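Garnton Learning Workshop
Equipment Review Group
Minutes of the December meeting

Meeting opened at 4:15 p.m. in the upstairs room. Minutes of the previous meeting were accepted with one correction: the power strip order was for the bench room, not the front office.

1. Matters arising

The replacement stools have arrived and are in use. The second quote for shelving is still outstanding and will be carried to the next meeting.

2. Review of the Kirkance tabletop arm kit

The main business was the trial of the Kirkance kit, which Letia has on offer to teaching workshops at $1,998 per set. The price covers the arm, the two-finger gripper, the wrist camera, the side camera and one year of the Melis control software. The kit has been on loan to us and the loan period ends this month.

The review lead reported on setup. Assembly took 70 minutes with two people, most of it spent on clamping the base and routing the cable for the wrist camera. The printed guide was clear up to the calibration step and thin after that. The software installed without trouble on the newer laptop. It would not run on the older one, and Letia has confirmed in writing that the older machine is not supported.

The trial task was tidying: pick small items off the table and put them in an open cardboard box. Stills from both cameras were shown.
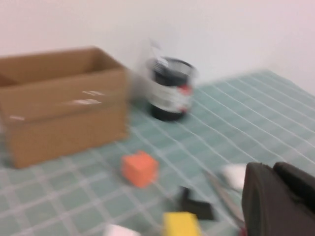 Wrist camera, box and orange cube in view, gripper at lower right.

Members discussed the blur in the wrist view. One view was that it makes the recordings hard to use for teaching, as students will want to pause and look at edges. Another was that the speed setting was too high for the trial and that this should be tried again at the lower setting before we complain to Letia. It was agreed to rerun at the lower setting.

A question was asked about whether the gripper pads can be replaced without sending the unit back. The quote lists spare pads at $15 a pair, and the guide says they are changed with the small driver in the kit. The group has not tried this yet.

3. Choice of test objects

The group looked at which objects to keep in the standard set. The foam cubes were supported by everyone. They are light, cheap to replace and easy for beginners to tell apart by color. The black L-shaped block was kept as a harder item, as it can be approached from more than one direction and students will have to choose.

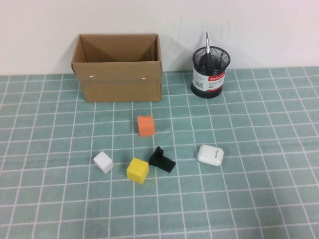 Side camera, small items on the grid cloth with the open box and pen holder behind.

The earbud case drew more discussion. It is smooth and rounded, and some members felt that a household item of this sort is a fairer test than foam. Others did not want to put anything with electronics inside it under a gripper that students will be driving. It was agreed to keep it for staff demonstrations only and to look for an empty case for class use.

The grid cloth was liked and will stay. A request was made for a second cloth in a darker color so that pale items show up better. The pen holder will also stay as a fixed item that students have to steer around - it should be put back in the same place between sessions.

4. Scissors and other sharp items

The safety lead asked for scissors to be treated as a separate item on the list. Points raised:

- Scissors are to be closed before they are placed on the table.
- Only staff may run the arm when scissors are out.
- Hands stay off the cloth while the arm is powered.
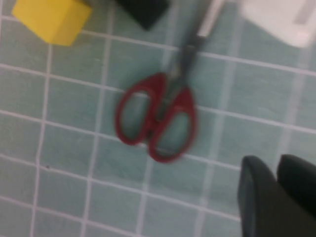 5. Costs and support

If the kit is bought, the cost is $1,998 plus a support plan at $400 a year from the second year. The plan covers software updates and phone help on working days. It does not cover damage to the cameras. Members felt the plan was high for one set, and it was suggested that we ask Letia whether the software can be renewed without phone help.

Agreed: to ask for a price without phone support, and to request that the loan be extended by one month so that the slower run can be done.

6. Actions

- Review lead: rerun the tidying task at the lower speed and save both camera views.
- Review lead: change one pair of gripper pads and note how long it takes.
- Safety lead: write up the scissors rules for the bench room wall.
- Purchasing: write to Letia on the support price and the loan extension.
- Stores: second cloth, darker color, and an empty earbud case.

7. Any other business

The label printer is out of tape again. Stores will order two rolls.

Meeting closed at 5:20 p.m. The next meeting will be held in the bench room.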